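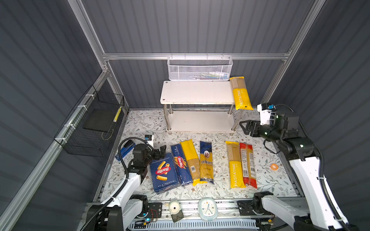
The open day at Zernano starts at ten, and by ten past the visitor parking is full. I went in September, mostly to see the two-arm cells, which had been mentioned in their newsletter with no detail at all. What follows is from my notes, tidied up a little.

Zernano rents the ground floor of a former printworks. The front half is offices and the back half is a hall with the cells along one side. Visitors are taken round in groups, given a badge, and asked to keep behind a line of tape on the floor. My group was led by Tomoyo Ishida, who runs the manipulation work and answered most questions with a number or with "we haven't measured that", both of which I appreciated.

The cell we spent longest at was set up for shelf stocking. Two white arms, one at each front corner, face inwards over a shared table, with a two-tier shelf at the back. The stock was pasta. Six packs lay side by side across the middle of the table, running front to back, and a seventh was already upright against the right end of the shelf. The task as given to us was to move packs from the table to the shelf and leave them standing or stacked, depending on the type.

Pasta is a better choice than I first thought. A box of rigatoni is stiff, has flat sides and can be gripped more or less anywhere along its length. A bag of spaghetti is long and narrow, the film slides over the contents, and the strands shift if it is lifted away from the middle. Clear windows are also awkward for depth sensing, as anyone who has pointed a cheap depth camera at plastic film will know. Having both kinds in one row means the same policy has to cope with both, and the row leaves very little room for fingers between one pack and the next.

The grippers are plain parallel ones with two fingers. I asked whether they had tried suction. Ishida said they had, on boxes, and that it was faster there, but they wanted one tool for everything in the cell. The table also had a stapler and a small roll of tape on it, and these are part of the same set of objects. The tape is low and small enough that the fingers have to come down very close to the surface.

The table is covered with a sheet printed with leaves and vines. I took this for decoration until it came up in the questions. They change the cover between sessions so that the vision model does not learn one background. According to Ishida, an earlier model trained over plain white did well until somebody put a cloth down, at which point it began reaching for the pattern. I would have liked to see the figures for that.

Now the control side, as far as I could get it. The learned part puts out short chunks of joint targets and a conventional controller smooths them. Demonstrations are recorded by people driving the arms by hand from a second pair. They had 640 demonstrations for the shelf task at the time of my visit, of which 500 were used for training and the rest kept back or thrown out. The software that schedules the runs is called Grerko, written in house. The labelling tool is Prusora, and I gathered from the tone of the engineers that it is due for replacement.

We watched three runs.

Run one: box to shelf, left arm. Clean pick, slightly slow approach, placed flat on the top board. The whole thing took 69 seconds, and a good part of that was the arm hovering before it committed.

Run two: yellow bag to shelf, right arm. The first grasp was too near the end and the bag sagged. The arm put it down, moved along and tried again, and the second attempt held. Nobody in the group said anything while it did this, and then everybody asked about it at once. The retry is not scripted. Some of the demonstrations contain mistakes that the operator then corrects, and these are left in on purpose.

Run three: both arms, bag handed across. This one failed. The left arm let go early and the bag dropped on to the row. The operator stopped the run, straightened the packs by hand and explained that the handover is the newest part of the work. I was glad they showed it. I have been to enough demonstrations where the hard part is only ever on a slide.

A few build details for those who care about such things. The enclosure is aluminium profile with dark grey corrugated panels, which keeps the background dull and presumably cuts down on stray reflections. Mesh baskets are fixed at the back and on the left wall. Cables run along the outside of the arms and are held with white cable ties. I asked about wear on the cables at the joints and was told they are treated as consumables.

What I did not get was any clear answer on cycle time targets, or on how the system does with packs it has never seen. The second question was put by someone from Bạch, who make packaging machinery, and the reply was that tests are under way. Fair enough, but it is the number I would want before anything else.

There was tea in the front office afterwards. I caught the 15.40 bus back and have asked to be put on the list for the next one, when the handover should be further along.

Search this blog
Type and press enter

Recent posts
Replacing the belt on a second-hand gantry
Notes on calibrating two cameras with one board
Force limits and why I keep changing mine
A short visit to a bottling line
Cable ties, again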